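The first thing Tomoyo Chiba does when you visit her is offer you tea, and the second is put you to work. I had been at Drallero for 12 minutes, with my coat still over my arm, when she handed me a dish brush and asked me to set it down "somewhere a tired person would leave it." I must have thought about it for longer than anybody has ever thought about a dish brush, and she laughed and told me that tired people don't think.

Her team is collecting examples for a learning system called Flellell, which they hope will one day help clear up a kitchen table. Every example is one short task, done from start to finish and saved along with what the cameras saw and how the arm moved. There were 1838 of them on the books when I came by in October (and 746 of those, she told me cheerfully, had to do with bowls!).

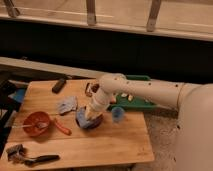
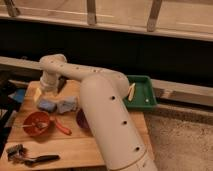 The arm and the tabletop, with the orange-red bowl and the green tray.

I had pictured something grander, I suppose, with people in white coats murmuring over screens. What I got was closer to an afternoon of baking with a patient aunt. Somebody moves the things on the table a little, somebody runs the arm through the job, and then they talk over whether that one was any good before they start again. A fine day brings in 42 keepers. A bad day, Chiba says, is when everyone has been too neat, and you go home with a pile of examples that all look like the same example.

She cares a great deal about the clumsy ones, too. When the arm misses its grip and the person guiding it has to back up and try again, she keeps the whole thing, fumble and all, and marks it so the system can learn how a mistake gets put right. She picked up that habit at De Smet, her last job, where she spent two years throwing such things away and has been sorry about it ever since.

Next spring the team would like to try the same tasks in Brasorham, in a few real kitchens where the light changes and the drawers stick.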